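Re: [brusby-traders] Fire at the covered market – what we know

Date: 13/11/2022
From: Youssra Benkirane

> Does anyone know if the north hall is opening this week? Been told three
> different things by three people. My stock is in the back of unit 3 and
> I can't get a straight answer about smoke damage. Also is it true the
> El-Sayed stall is completely gone?

Quick one as I'm on my phone and the battery is going.

North hall – no. Shut till the surveyor has been up in the roof. It's the old 1861 ironwork they're worried about, not the new bit. South side might open before that but I wouldn't order anything in yet.

Yes, El-Sayed is gone, sorry. Both units and the cold store. Family all fine, they'd locked up and left well before it started. Ikard next door lost the shutters and most of the front, stock at the back mostly ok apart from the smell.

Over 60 stalls affected one way or another if you count the ones with only water. Nobody badly hurt. One fireman had a cut hand, thats all I've heard. Anything about people trapped is rubbish, please stop passing it on.

Cause – don't know. Fire service haven't said. Not going to guess on a list with 610 people on it.

Unit 3: you can go in with an escort, ask at the Cuten gate. Bring ID and your licence, proper shoes. They turned a chap away in sandals. Take photos of everything before you move it or the insurers will mess you about. Food has to be written off even if the packet looks fine, thats from environmental health, so don't argue with the lad on the gate.

Temporary pitches in the car park, list is open now. Food people first, then everyone else in order of asking. Rent stopped from the night of the fire, I have that in writting and can forward it.

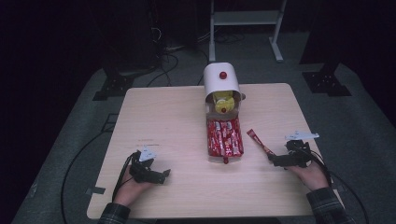
Snack items and white dispenser, on the table.

Will post again when the surveyor's been. If you want to be on the car park list reply to me and NOT to all – name, unit number, what you sell, do you need power.

Youssra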